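Budgeting for a Hand-Held Gripper Setup in a Small Shop

Lalit Negi, Nov 30, 2019

Get the price of the whole station before you get the price of the gripper. The quote we had from Nirero was $3681 for two hand-held units. It left out the table, the lights, the curtains and the spare pads, and those went on a separate order that took longer to approve.

Measure the room first. Write down the ceiling height, the width of the door and where the outlets are. A small room will do for tabletop work if one person can stand at the table with both elbows out.

Buy curtain for the walls before you buy better lights. Plain black fabric is cheap and comes down in a few minutes if you need the room for something else. Order it a foot longer than the wall and hem it later.

Choose the objects you will work with early, and keep them on a shelf near the table. Large upright pieces need a stand, so put one on the list.

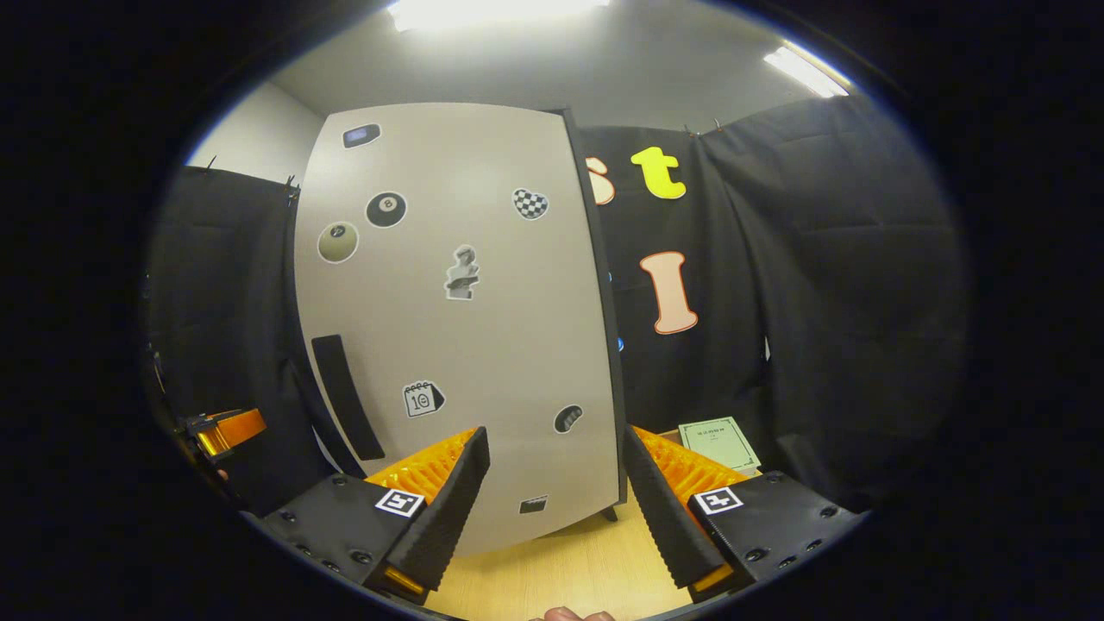
Stickers and cut-out letters cost almost nothing and make plain surfaces easier to tell apart. We spent $38 on them for the year. Keep a flat box for the spares and throw out any that have lost their glue.

Finger pads are the part to stock up on. Ask the seller these things before ordering:

Are pads sold singly or only in sets?
Do they fit last year's fingers?
How long is the wait for a reorder?

Ditport told us 19 days for pads and it took over a month, so we now reorder when we open the last bag.

Print extra marker squares when you print the first set, on the same paper and at the same scale. Check the size with a ruler before sticking them down. A worn marker should be replaced with its neighbor.

Small screws come loose. A set of hex drivers in a labeled tray belongs in the budget, along with a tube of mild threadlocker.

Leave service contracts until the second year. Drakos offered us one at the start and we put it off. By then you will know which parts you go through, and you can ask for a contract that covers those only.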